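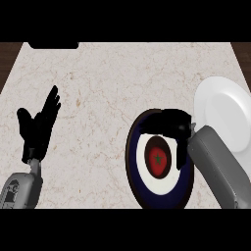

*Rendered view: pale top with rust-brown and pink veining, brown floor behind.*

## Ditia tabletop, by Verbruggen

Ditia is a cut-to-order stone top for dining and work tables. Each slab is sawn, filled and honed before sizing. Veining differs from slab to slab, and samples show color range only.

**Specifications**

- Thickness: 18 mm, or 11 mm bonded to a backing panel
- Finish: honed, sealed on all faces
- Edge: eased, 3 mm radius
- Weight: 52 kg per square meter at 18 mm, backing frame included

**Support**

The base must be level and carry the top along both long sides. Overhangs of more than 11 cm need a steel bar – order it with the top, as the slot is cut at the shop.

**Care**

Wipe with water and a neutral soap. Do not use vinegar, lemon or bathroom cleaners; acid etches the surface. Reseal with Dretix every January in homes, twice a year in cafes.

Drawings and cutout requests go to Sebastián Lagos in the cutting office. Cutouts cannot be changed after sign-off.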